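Aslak Lundgren
Laundry & Closets / Folding

I keep getting told that the Prirkham fold will change my drawers. I have now read the whole Prirkham page, including the comments, and I have questions.

Claim one: a T-shirt folded lengthwise first "stays flat for the life of the garment." Flat in what drawer? Mine has a rail down the back that catches anything thicker than a sock.

Claim two: you save 30 percent of your drawer space. Percent of what, compared to what? If I was balling them up before, sure. I wasn't balling them up before.

Then there's the folding board. Pamen sells one, Sowa sells what looks to me like the same one with a longer name. I tried a friend's Pamen. It makes a very nice rectangle if your shirt happens to be the size they had in mind. My shirts run long and the hem hung out the bottom every time.

Long fold by hand on a table, though - I'll give it that much. One sleeve edge over the other, smooth it down, done. Takes less time than opening the board. I just don't believe the part where it comes out of the drawer looking like it went in.

Dark shirts are where all of these guides go quiet. Every demo is a pale gray tee in perfect light. Fold a black one and try to see where your crease is. You end up doing it by feel, and your feel is worse than you think.

Prints too. The page says fold "with the print facing out so it's protected." Protected by being on the outside? Somebody explain that to me. A thick print bends when it feels like bending.

My only real test is a black tee with FREE: across it in big off-white capitals. Folded lengthwise, laid on a white table, and it still has soft wrinkles all along it. I would like the flat-for-life people to comment.

Also the 6-step version is the 2-step version with smoothing counted four more times. I checked.

A striped strip across a gray surface, then the black tee, long fold, then dark cloth up close:

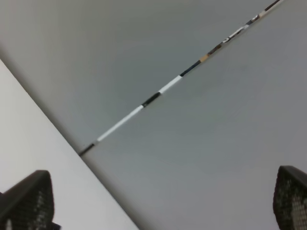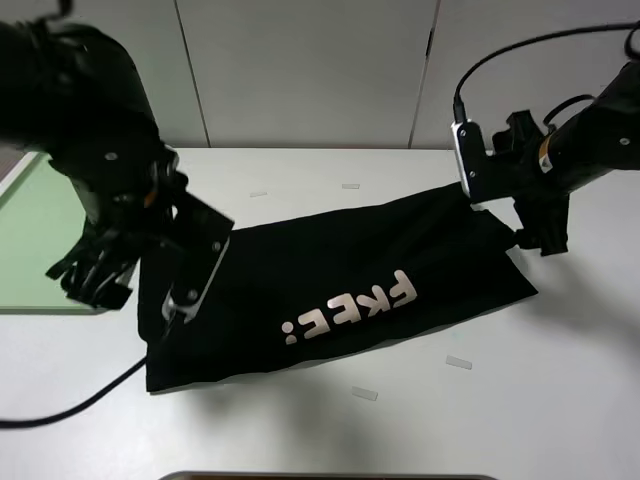
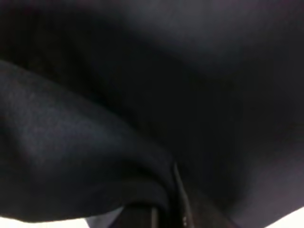

Does the long fold keep a T-shirt from wrinkling?

Less than the guides say. It leaves fewer cross creases than folding into a square, but a cotton shirt pressed under other shirts will still wrinkle, and a shirt you care about is better off on a hanger.

More from Aslak Lundgren
- Plileo drawer dividers: I measured them
- Do shirts need to "breathe" in a drawer?
- 80 hangers later, still no opinion on velvet
- Rolling vs. folding, again, October edition

Tagged: folding, t-shirts, drawers, claims I doubt

Contact | © Aslak Lundgren | Back to top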